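Laundry add-on for the Ivholm arm: what we tested and what it costs
Speaker notes, 17 minutes plus questions

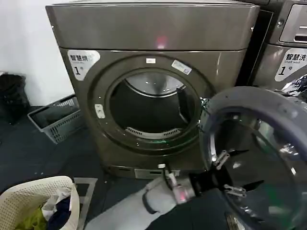
Start with who is asking. Most of the calls we get are from small laundries and residence halls. They already own their washers and dryers and they don't want to replace them. They want to know if a robot can work with the machines they have.

The product is the Ivholm laundry package. It is sold by Plonitz as an add-on for people who already run the Ivholm base and arm. You get the two-finger gripper, a fabric arm sleeve, the software, and one day of setup on site. Tierney sells something similar but only with its own machines, so I left it out of the comparison. Say this early, someone always asks.

Doors. Spend the most time here. A round dryer door on a side hinge is harder than it looks on a spec sheet. The gripper has to take the door by its edge, and the arm has to follow the curve as the door moves. If the base is parked too close, the arm runs out of room. Plonitz says to allow 12 inches more than you think you need. I agree with that.

Clear doors are a separate problem. Glass reflects whatever is in the room and the depth reading gets noisy. The package lets you teach the position of the rim by hand. Do that once for each machine and save it under the machine's number. If your machines already carry number stickers, use those and don't invent a second system.

Floor. Baskets and mats need a fixed spot. The software will plan around a basket, but it slows down a lot. Tape marks are cheap.

Numbers slide. The package is $2,000. The yearly service plan is $800, and the first year is not included. We ran almost 17 hours of door work at the Lustgate site before I was ready to give this talk.

What I don't like:
Changing the finger pads takes a special driver.
The manual covers washers in two pages.
No support by phone on weekends.

Folding is not part of this. If it comes up, say the October update is about sorting, and that I have not seen it run.

Skip the pricing table if we are behind. Leave the contact sheet up during questions.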